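Lists > Kollarthorpe Builders > Archive > Roofing and Siding

September 30, 2005
Posted by: Chang

> We tore off the back porch roof in August and found the old
> flashing just tucked under the siding. The inspector wants
> step flashing before he signs off. The porch is a 3 in 12
> pitch and we have 9 courses to go.

Same thing came up on the Drurkura job. We pulled 2 rows of siding and put the step flashing in as the shingles went on, one piece per course, with the house wrap lapped over it.

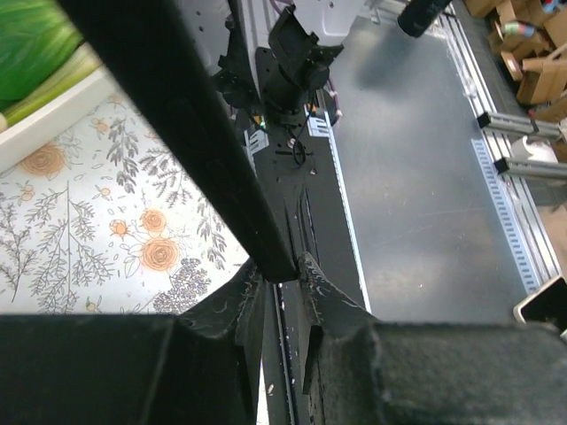
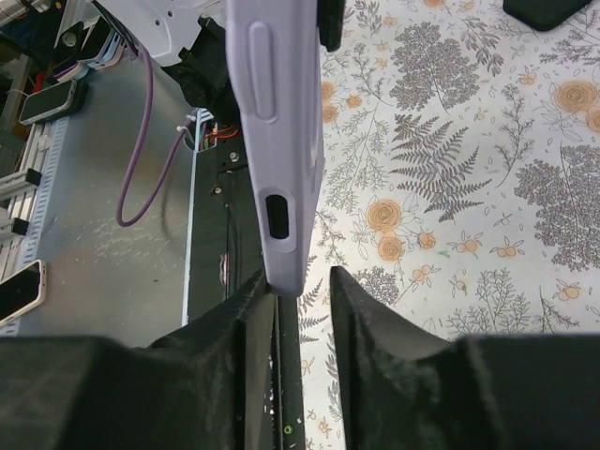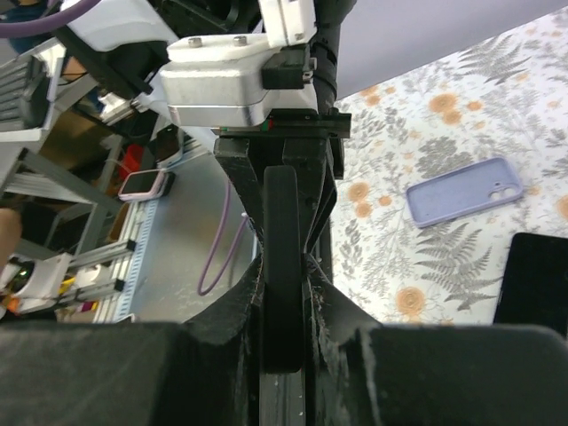 Can the old nail holes in the sheathing be left open?

Fill them with sealant before the wrap goes back down. Any board that feels soft should be replaced first.

We paid $521 for metal and underlayment, with some left over. Keep the siding an inch or more above the shingles when you put it back, and don't nail through the flashing into the roof deck.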